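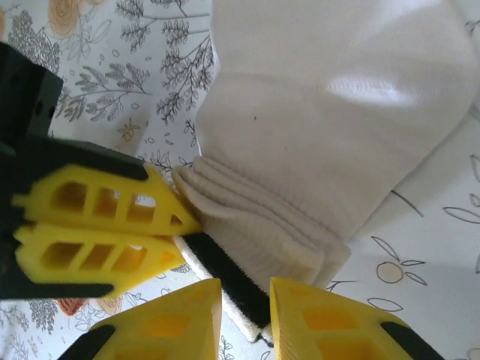
What do we do about captions when the venue has no screen?
Bring a tablet on a stand to the front two rows and save those seats for whoever booked captions, and put it on the booking page so people know before they travel.

Hi all,

Okay, that was my attempt at getting the most-asked thing out of the way first! Now on to the rest of it, replying to the message from last night:

> We're taking Bresteo to Bugti in August and it'll be our first relaxed
> performance. The theater is keen but they keep asking me for "the
> rules" and I don't have any. Do you leave the house lights up the
> whole way through? Do you warn people about every loud bit? And how
> much did it cost you? Our access budget is tiny.

We did our first one with Fuvton two years ago and I was so nervous I rewrote the welcome speech in the parking lot. I have tics, vocal ones mostly, and I've been asked to move seats at enough shows that I really wanted this one to feel different.

Lights: we kept them at a low glow all evening. Our lighting designer hated it for one rehearsal and then got interested and rebuilt a couple of cues around it (the storm is better now, I'd say). The doors stayed open at the back too, which meant some bar noise, and I'd still do it again.

Loud bits: we had 11 in the script that seemed worth flagging, and we put them on one sheet with the page of the story they happen in. Plain language, big print. A performer also held up a hand before the 3 worst ones. Some people in the audience loved that and started doing it back at us!

Money: it came to 2,000 dollars for us, and most of that was an interpreter and paying the cast for the extra rehearsal. The quiet room was free because Rulenico (the arts center, not the festival) let us use their green room. Ask for a room with a door that closes properly. Ours had a curtain and it was not very quiet.

We sold 38 tickets and I'd been hoping for more, but a good few of those people told us it was their first night out at a theater in ages, and one group came back for the regular show the next evening.

Oh, and please have a disabled performer give the welcome if you've got one in the company. Front of house did ours at the second date and it came out a bit like a fire drill.

I can send our loud-bits sheet and the booking page wording if you want them, just write me off list. Does anybody have a good way of handling latecomers when the doors are open anyway? We never solved that.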